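规划器不该替你做决定

我对行为树没有意见。我对状态机也没有意见。我有意见的是一种写法：底层抓取失败了，上层不知道，于是中间某个好心人加了一段“自动恢复”，再试三次，换个角度，把速度调低一点，然后返回成功。返回的这个“成功”，意思大概相当于“别问了”。

去年八月我接手 Matos 的时候，里面有 62 处这样的好心。Matos 是我们内部的任务编排层，夹在感知和运动规划之间，名义上只有一件事要做：把“把这个东西从带子上拿走”翻译成一串可以执行的动作。前一任维护者 Fulgencio Casado 走之前给我留了一份交接文档，第一句是“重试逻辑比较丰富”。我后来常常想起“丰富”这个词。

先说个具体的。夹爪闭合以后要判断有没有夹到东西，最朴素的办法是看指间距：合到底了就是空的，没合到底就是有货。Matos 的做法是看指间距，然后看电流，两者打架的时候取乐观的那个。取乐观的那个！我问过 Cường Võ 这是怎么来的，他翻了半天提交记录，找到一条说明：“演示前临时改动，之后改回。”那次演示之后又过了很久，代码还在那里，注释也在那里，像饭馆门口“暂停营业三天”的纸条，纸都黄了。

于是就有了这样的日志：抓取成功，抬升成功，移动成功，放置成功，任务成功。料箱里什么都没有。五个成功加起来等于零，小学数学不这么教，但我们的仪表盘是这么教的。成功率那一栏常年漂亮得很，Teresa Brandão 每次做汇报都愿意截它。

有人会说，那就把感知做好嘛，感知准了，抓取自然不失败，重试也就用不上了。这是做规划的人最爱说的话，我自己也说过，说的时候心情很舒畅。可是感知组给我们的位姿从来都带着协方差，老老实实一个六乘六的矩阵，每一帧都有。Matos 拿到手第一件事就是把它扔掉，只留均值。扔的理由写在接口文档里：“下游暂不需要。”下游是谁？下游就是我们。我们一边把不确定性扔进垃圾桶，一边抱怨感知不够确定。

更糟的是时间。传送带在动，位姿有时间戳，规划要花时间，执行又要花时间。Matos 里有个常数叫 BELT_LAG，值是 500，单位毫秒，用来把目标位置往前推。这个数从哪来的，没有人记得。我用 Stevine 重放了一批旧记录，真正的延迟随负载变化，规划器碰上难缠的姿态时能翻出好几倍。一个固定的 500 在这里的作用，跟墙上挂的停钟差不多，每天总有那么两回是准的。Jolanta Makowska 建议把它做成可配置参数。我谢绝了。把一个不知道对不对的数搬进 YAML 文件，它还是不知道对不对，只不过从此谁都可以改。

讲到这里该讲讲我们改了什么，免得这篇文章只剩下牢骚（牢骚的部分我倒是写得很愉快）。

第一，动作节点的返回值从两种变成四种：成功、失败、不知道、没来得及。“不知道”是花时间最多的一个。评审会上有同事问，返回“不知道”，上层怎么处理？我说上层去看一眼。他说那不就慢了吗？是慢了。每次不确定就把手臂撤开重新拍一帧，节拍肯定难看。但是从前那个不难看的节拍，里面包含了多少次认真搬运空气，诸位心里有数。

第二，重试必须由上层明确下令，底层不准私自加戏。62 处删到只剩两处，都在通信层，管的是丢包，跟物理世界无关。

第三，协方差一路传到抓取选择那里。这个改动写起来没几行，吵起来用了几个星期，因为一旦传下去，很多过去“能抓”的姿态就变成了“不太敢抓”。Rosalie Camenzind 的意见是系统变胆小了。我的意见是它一直都该胆小，从前那叫无知者无畏。

测试台还是老样子，一段带子，一个箱子，工件是黑的。

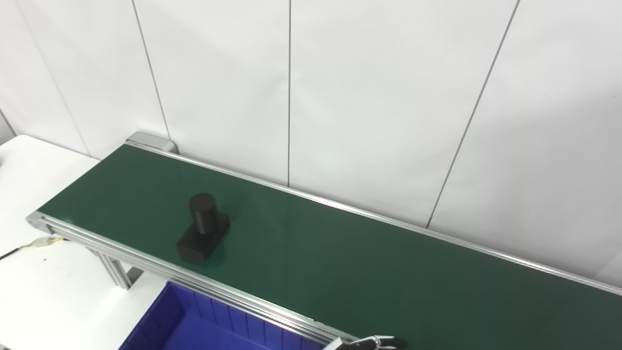
Matos 测试台：绿色传送带上的黑色工件，左下角是蓝色塑料箱，画面下沿是夹爪。

黑色工件这件事值得多说两句。圆柱立在方块底座上，看着是几何课第一页的东西，规划的人见了都松一口气。可是圆柱有旋转对称性，单看圆柱，偏航角爱是多少是多少，得靠底座来定。旧版的姿态估计在底座看不清楚的时候，会随便给一个偏航角，附带一个很大的方差。方差被我们扔了，剩下那个随便的角度就成了真理，夹爪照着真理去合，撞在底座的角上。这类失败在旧日志里记作“轻微接触”。我建议搞日志的同事以后去写外交公报。

新版跑完 527 次抓取以后，仪表盘上的成功率掉了一截。Teresa 来找我，问是不是改坏了。我把旧版的日志按新标准重新算了一遍给她看，旧版更低。她看了一会儿，问能不能在汇报里两个都不放。

也有人拿 Clakirow 来压我，说人家的框架里自动恢复是卖点，文档里专门有一章。我读过那一章，写得很好，恢复策略一层套一层，像俄罗斯套娃。我只想问最里面那个娃娃，它怎么知道自己恢复了？判断失败用的是那个传感器，判断恢复用的还是那个传感器。你要是不信它第一次说的话，凭什么信它第四次说的？换一种测量再来判断，我没意见；同一种测量多问几遍，问到满意为止，这在别的行业有别的名称。

Prondbridge 那边的产线下一阶段要接进来，他们的需求书写了“系统应具备自主异常处理能力”。我回信问，异常指什么，处理到什么程度算处理，处理不了的时候谁来知道。对方回复说，这几个问题很好，会在内部讨论。我的信是 1月24日发的，讨论想必很深入。

在那之前，我们先把 BELT_LAG 删了。现在每次规划都读时间戳，算出来多少就是多少，超时就返回“没来得及”。第一天跑下来，“没来得及”多得吓人，Cường 把报警声调小了，我又给调了回去。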